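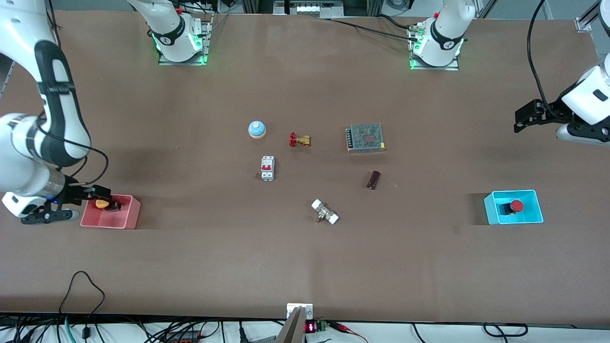 Vilmos Szabó asks why the robot can't just be told to pick up the red button and be left to get on with it. It can be told that. The sentence has to be changed into numbers first, and software does the changing.

How a sorting program works

The program has three parts. They run one after another, then start over.

Part 1: Perception

Perception means working out what is where. A camera takes a picture. To a computer, a picture is a long list of numbers, one set for each tiny dot. The program compares patterns in those numbers with patterns it learned from earlier pictures. Then it makes a guess, such as "bell" or "valve," and gives the guess a score. A low score means the program should look again.

It also needs the position of each part. A dot in the picture might be 481 dots across and 260 dots down. The arm does not understand dots. It understands distances on the table, so the program converts one into the other. This step is called calibration.

Part 2: Planning

Planning means choosing a path. The table holds small parts such as a breaker, a capacitor and a pipe fitting, and there is a pink bin and a blue-green bin. With two arms over one table, the planner must check that they will not bump into each other. It tests many paths on the computer before anything moves. Paths that hit a bin wall are thrown out.

Part 3: Control

Control means following the path. Each joint in an arm has a motor and a sensor. The sensor reports the angle of the joint. If the plan says 114 degrees and the sensor says 111, the error is 3 degrees, and the controller turns the motor to make the error smaller. Then it checks again. This is called a feedback loop.

Try it

Close your eyes and touch your nose slowly. Your brain can feel where your arm is and correct it on the way. That is also a feedback loop.

Words to know

Calibration: matching picture positions to table positions.
Gripper: the part of the arm that holds things.
Joint: a place where the arm bends or turns.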